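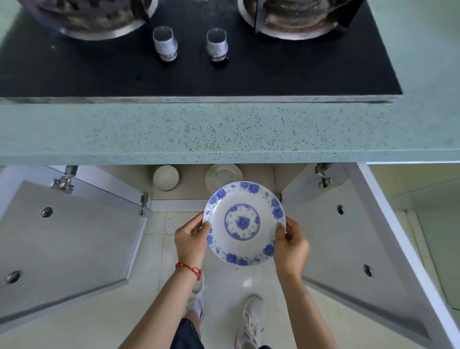 A ceramic plate with blue floral decoration, held over an open cabinet.

Testing Older Glazed Dinnerware for Lead: Notes on Method

Since the last issue, the Tredari laboratory has received a steady stream of inquiries about decorated dinnerware, most of them concerning pieces bought secondhand or inherited without paperwork. The questions overlap enough that a summary of current practice may save correspondence.

Lead enters tableware by two main routes. The first is the glaze, where lead oxide lowers the melting point and gives a smooth, bright surface. The second is the decoration. Colors applied over the fired glaze are fixed at a lower temperature than the glaze itself and are more exposed to food acids and to wear. Colors applied under the glaze are covered by it, and release from them depends largely on whether the covering layer is sound. A glaze that is correctly formulated and fully fired may contain lead and still release very little. Total content and release are different quantities, and a result for one should not be reported as the other.

The swab kits sold in hardware stores give a color change when lead is present at the surface in a form the reagent can reach. They are useful for screening. A positive swab is a good reason to take a piece out of food service. A negative swab is weaker evidence, particularly on a glossy glaze, and the laboratory does not accept swab results in place of a leach test. Certain other metals and some red pigments can also confuse the reading.

The leach test uses dilute acetic acid, 4 percent by volume, held in contact with the food surface for 24 hours at room temperature, with the piece covered and kept out of the light. The solution is then stirred, drawn off and read by atomic absorption. For flatware, the vessel is filled to within a quarter inch of the overflow point, measured along the surface. Wide rims cause trouble here. If most of the decoration lies on the rim, a standard fill may leave part of it dry, and the result will describe the well of the plate better than the pattern. We note the extent of the decorated area on the report when this applies.

Samples should be washed by hand with a mild detergent, rinsed in distilled water and air dried before shipment. Do not send chipped pieces unless the chip is the reason for the inquiry. Exposed body material takes up acid and alters the reading. Send 2 pieces of the same pattern where possible, since firing conditions vary with position in the kiln. Pieces are returned after testing, but the acid may dull some overglaze colors, and owners should not submit anything they would be unwilling to see changed.

Crazing deserves a separate remark. The fine network of cracks seen in older glazes does not by itself indicate lead, but it increases the area open to attack. A crazed plate that passed a test long ago should be treated as untested.

The Grisitz reference tiles have been replaced. The old set had drifted, and readings taken against it in September were repeated before any reports went out. The method sheet has been revised to match and now runs to 2 pages. Members holding the earlier sheet should discard it.

Turnaround is currently around 90 days. Forms are available from the Mindico office and must be enclosed with each shipment.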